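Sat 29 July

Folding and mending bench, Zaminholm workshop. Started at 9, coffee by 9.10, so a productive morning already.

Went through the knits from the Kravets bag. Drahomíra sorted them by colour last week, a lovely system until you own anything striped. The red-and-white one has been through the "red" pile and the "white" pile and has now come to rest on my bench, where I suspect it will see out the winter.

Tried folding to the stripes. The stripes look like a perfectly good ruler and are nothing of the kind. Smooth one side and the other goes off like a seismograph.
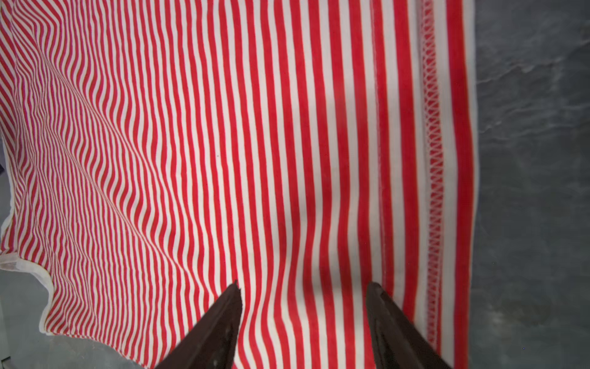

The red overlock is the better guide. Line the fold up with the stitching, ignore whatever the stripes are telling you, and flatten outward with the side of the hand. Éabha swears by starting from the hem. I tried her way 2 times and got a sort of envelope.

Where the panels join, the stripes don't quite match across the seam. I am not unpicking it. If anyone feels strongly, the unpicker is in the Skillov tin and I'll be at lunch.

Iron: left it off for the knits. The Ralteo one has two settings, tepid and arson, and I'd like to keep my eyebrows.

To do:

- new label for the pile that is neither red nor white
- ask Drahomíra where she wants stripes (brace for an answer)
- more red thread before September, the cone is looking grim
- find out who borrowed the long ruler, the grey one with the chewed end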